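Shared workshop members build hand-held gripper for home robot arm

JULTEVTHORPE, 2025-02-05 – Two members of the Palton shared workshop have put together a hand-held gripper with two black fingers, the first part of a robot arm they plan to finish at home this year.

Jennylyn Dimaculangan and Cosimo Vitale started on the tool in January and have worked on it three evenings a week. They call the project Jirau. The hand-held version lets a person carry the gripper to a table and pick things up with it, while a camera on the tool records what the fingers do. The recordings are meant to be used later to teach the arm the same moves.

"We wanted to get the hand right before we spent money on the rest," Dimaculangan said. "The arm can wait. If the fingers don't close square, you drop everything."

Each finger is a squarish block with two small screw holes in its top face. The pads on the inner faces take most of the abuse, and those on the current pair already show scuffs and chips. Vitale said he would keep using them until they stop holding, then swap in new ones.

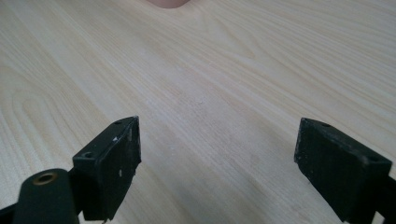 The gripper with its fingers open over a wooden tabletop.

The arms that carry the fingers gave the pair more trouble than the fingers themselves. On the first version, the screws were driven straight into the black plastic and worked loose after a few days of opening and closing. The second version has a brass-colored metal insert set into the rounded end of the arm. Vitale pressed in the first few by hand and got them crooked, so he borrowed a drill press from the wood shop next door and did the job over.

"That was a whole evening gone," he said. "I should have borrowed it the first time."

The parts have cost 70 dollars so far, not counting the camera, which Dimaculangan already had. She said nearly half of that went to pieces that were later thrown out. Screws and small hardware came from Chaiyaporn, a supply store two streets from the workshop that also cuts plastic sheet to size.

Practice sessions are kept simple for now. The two take turns, starting with the fingers open, and move blocks, spoons and empty cups from one side of a table to the other. Cups are the hardest, Dimaculangan said, as they tip when one finger touches before the other. Smooth plastic spoons also slide out if they are picked up too near the end.

Vitale is drawing up a mount so the same fingers can be moved from the hand-held tool to the arm without changing the spacing. The motors have been ordered, and he expects to have the shoulder joint on the bench within three weeks of their arrival. He has cleared a spot for the arm in his garage – it will be bolted to an old door laid flat on sawhorses.

The drawings for the fingers and arms are in a binder at the Palton front desk. Members who want to copy them may do so. Dimaculangan asked that anyone who makes a set write down which screws they used, as the list in the binder is still for the first version.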